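Chapter 6
The Worktop and What Ends Up on It

Most books on household order begin with the cupboards. We begin with the table, and we do so with some suspicion of what you may have read elsewhere. The claim that a clear table makes a clear head has been repeated so often that few people ask where it came from. One survey, the Bramstead home study, collected 2,651 replies and reported that people with tidy worktops felt calmer. It did not ask whether calm people simply wipe down more often. Keep that in mind when you meet the finding again in Chapter 9.

What can be said with confidence is more modest. A table is a flat place at a handy height, and things get put down on it. Some of them belong there for an hour. Some are on their way to another room. A few have no home at all, and those are the ones that stay.

6.1 Three kinds of thing

For the purposes of this chapter we sort whatever is on a table into holders, contents and soft goods. Holders are boxes, tubs, trays and pots. Contents are whatever the holders hold. Soft goods are cloths, towels, covers and anything else that will not keep a shape by itself.

Soft goods cause more trouble than their size suggests. A cloth that has been dropped in a heap takes up an odd amount of room, and no two heaps are alike. The usual advice is to fold everything. We doubt this is worth doing for a cloth that will be picked up again in ten minutes, and the exercises at the end of the chapter ask you to time it for yourself.

Clear holders are also oversold. The Tandero method, popular for a while in office kitchens, called for see-through tubs throughout, on the grounds that you would always know what was inside. You will know the color, certainly. Through a cloudy wall you may not know much else — and a label would have told you more.

6.2 The surface itself

Boards made of narrow strips glued together are common in worktops, and the strips vary in shade. A dark strip can pass for a stain to someone in a hurry, so look closely before you start scrubbing. Tornton, whose care sheet we otherwise recommend, skips this point.

A wooden tabletop, with soft goods and clear containers in two of the views:

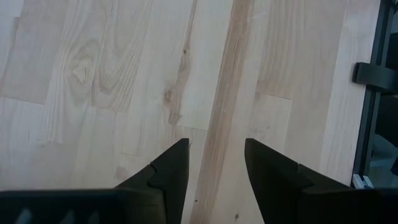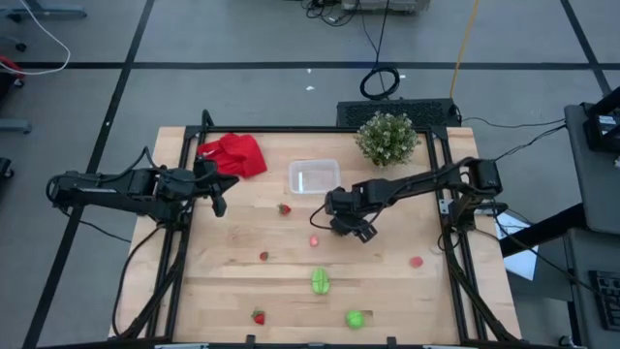
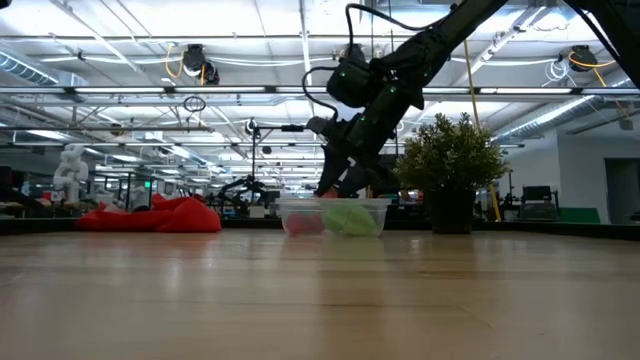 Before reading on, pick a table you use every day and write down what is on it, under the three headings given in 6.1. Do this in the evening, when the day's traffic has settled. If an item seems to fit two headings, put it under the one that says where you would look for it.

You will probably find that the holders are the easy part. Section 6.3 takes up the harder matter of when to put contents away and when to leave them out, and it starts with the Sima rule, which says that anything untouched since breakfast should go. We think the rule is too strict for a kitchen and too loose for a desk.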